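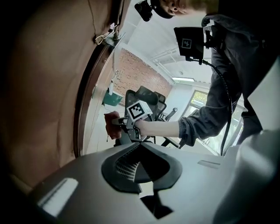 Dear Zainab,

Thank you again for being so patient with us over the past month. I know the June report was meant to be a short one, but there is a fair bit to tell, so please bear with me!

The listener-run tag archive at Wike is now open to everyone. As you'll remember, the idea was to give fans of online series a home for the playlists and homemade genre names they come up with, so that a whole community's music doesn't vanish when a streaming app tidies its labels. We have 816 playlists in so far, sent in by 197 members, and 85 of those lists have full notes on who made each song and where it was first posted. The notes are slow going (some of these artists have changed their names more than once), but they are the part people write to thank us for.

Danjuma Danladi has finished moving everything over from Kuteo, and search is much quicker than it was in the spring. He also set up the form that lets a musician ask for a song to be taken off a list. We've had two requests, both handled the same day, and both musicians were very kind about it.

Where we're behind is the Flasusent import tool. It still drops accented letters from song titles, and I'd rather hold it back another few weeks than send people home with garbled lists. No extra money is needed for this, only time.

Next up is the listening evening in Flarkirport, which starts at 6:30 p.m. We'd love to have you there if you can make the trip. I'll send the spending sheet separately once Danjuma has checked my adding up.

With warm thanks from all of us at the archive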